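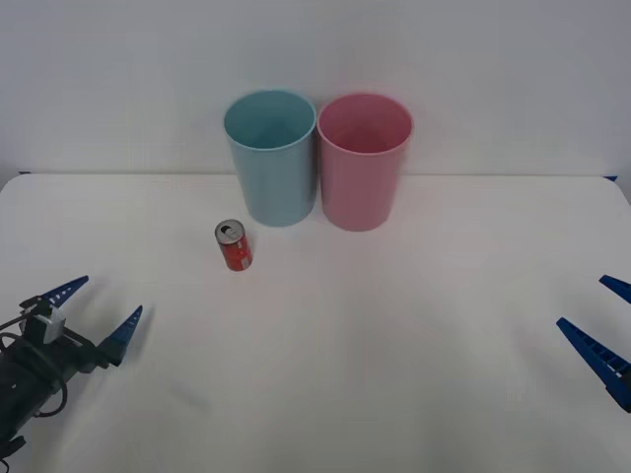
Gagnon Racing signs Senthil Nadar as test and reserve driver

Gagnon Racing is pleased to announce that Senthil Nadar will join the team as test and reserve driver for the coming season of the Plotach Formula Series. He will attend all race weekends with the team and will drive the car in private tests, the first of which is planned for May at the Bollalley circuit.

Nadar comes to the team after two seasons in the junior category, where he took four wins and finished second in the standings last year. During the winter he already completed 100 laps with Gagnon Racing over two days at Bollalley. The engineers were satisfied with his pace on long runs and with the quality of his comments after each run.

"We looked at several candidates and we had good talks with all of them," said team principal Sowmya Pisharody. "Senthil was the one who asked the most questions. He wanted to know why we changed the rear springs between the morning and the afternoon, and he wanted to see the numbers. For a reserve driver this is very important to us."

The race line-up of the team stays the same. Tomos Powell will start his third season in the number 30 car, and Jong-dae Ham continues in the number 40 car. Powell finished sixth in the championship last year and Ham finished ninth, with one podium in the wet race at Bollalley.

In his new role Nadar will spend much of his time in the simulator at the factory. On race weekends he will follow the engineering meetings of both cars, and on the evening after practice he will be connected with the simulator group to help prepare the set-up for qualifying. If one of the race drivers is not able to compete, Nadar will take his place. He holds the necessary license.

"I am very happy with this chance," said Nadar. "To drive the car in the winter was a big step for me, the braking is much later than what I knew before. Tomos and Jong-dae were both open with me and they shared their data from the first day. Of course I want to race one day in this series, but now my job is to help the team and to learn the tracks."

Powell welcomed the news. "Last season we had no reserve driver at most of the races, and when I was ill before the second round we had a difficult night. It is good to have somebody fast who knows the car."

Technical director Dinesh Devadiga will be responsible for the test program. The team has prepared a distance of 2000 kilometers for Nadar over the season, divided between Bollalley and two other circuits which will be confirmed later. A large part of this distance will be used for the new front suspension and for the brake cooling, where the team lost time last year in warm conditions.

Zustus, the partner of the team for simulator software, will extend its support to the test program and will appear on the helmet and the race suit of Nadar.

Interviews with Senthil Nadar and Sowmya Pisharody can be requested from the Gagnon Racing press office. Interviews with the race drivers will be possible again from the May test.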